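The Slow Hand

I joined the surgical robotics club because of the snacks. My roommate told me they had the good pretzels, and she was right, and by the time the pretzels ran out I was on the competition team. 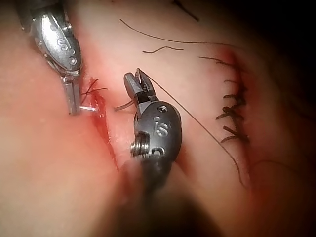
So let me tell you about the night before the Palaniappan Cup, when Iñaki Robles stopped speaking to me over a line of code.

Our program was called Batus. I didn't name it, and the person who did graduated before I got there, so don't ask. Batus was supposed to do one thing, which was close a cut by itself. Two instruments, one needle, one length of thread, and no human hands on the controls. You'd think somebody would have made that sound easy in the brochure, but no, the brochure had a picture of a handshake on it.

I wrote the part that decides when to pull. Iñaki wrote the part that decides where the needle goes. If you ask him, his part is the brain and mine is the elbow. He said that in front of a freshman once and I have not let it go.

Anyway, it was almost midnight and we were in the basement lab at Dravora, which is the building with the elevator that smells like soup. Olga Miranda was there too. She was our faculty adviser, and she'd spent years in operating rooms before she came to teach, and she had this way of sitting on a stool with her coat on as if she might leave at any second. She never left. I think she slept in that coat.

"Your robot's in a hurry," she said.

I told her it wasn't in a hurry, it was efficient. We had 1,738 logged stitches in the training folder by then, and I'd personally watched so many of them that I saw little black knots when I closed my eyes. The pull was fast because the fast ones scored better. Zutine, the team that beat us last year, finished in 12 minutes flat, and I had that number written on a sticky note on my monitor, and also on my bathroom mirror, if you want to know what kind of spring I was having.

"It scores better," Olga said. "Does it sew better?"

Well, I didn't have anything for that, so I ate a pretzel.

She got up and walked over to the big screen, where the replay was still going, and she put her finger right next to the thread. "Look how hard you pull. Tissue swells. You cinch it tight tonight and by tomorrow the stitch is cutting into it. I used to have a teacher who'd slap the table every time I pulled too fast. I hated him. I'd slap the table now, but I have coffee on it."

Iñaki looked at me, and I looked at the floor. I knew what he was going to say before he said it.

"We're not touching it," he said. "We froze the code at 7. We agreed."

We had agreed! I'd even made the little speech about it, how teams that fiddle the night before deserve what they get. But I kept looking at that screen. I'd been thinking of the thread as a thing to get from one side to the other, the way you'd think of an errand. I'd never once thought about the other end of it, about a person waking up with it in them, sore and asking for water.

My grandmother had her gallbladder out when I was nine. She let me look at the scar and I asked if the doctor was good at sewing, and she said, "He took his time, sweetheart." I hadn't remembered that in years. I don't know why it picked that basement to come back in.

"One number," I told Iñaki. "I'm only changing one number."

"That's what people always say," he said, and he picked up his backpack and went to sit in the hall.

I changed the number. Then I ran it, and it was awful. The thread went slack in the middle and looped over on itself, and the second arm just sort of waited there like a guy holding a door for somebody who's still way down the block. So I changed another number (sorry, Iñaki) and ran it again. And again. Olga didn't say a word. At some point she drank the coffee, and I noticed, because it meant the table was free.

Somewhere past two in the morning the door opened and Iñaki came back in. He still wasn't talking to me. He pulled his chair over, reached across my keyboard, and opened his own file, the one with the needle path in it. He scrolled for a while.

"If you're going to pull slow," he said to the monitor, "I have to come in at a different angle. Otherwise you'll drag it."

"Okay," I said.

"I'm still mad."

"Okay."

We worked until the soup elevator started running. The last time we ran it, Batus drew the thread through so slowly that I caught myself leaning forward in my chair to help. Then it stopped, exactly where it should, and the edges were just touching. Olga bent down close to the screen with her hands in her coat pockets.

She looked at it for a long time. She didn't slap the table.

I peeled the sticky note off my monitor and stuck it inside the pretzel bag, and Iñaki went to find us a cart for the equipment.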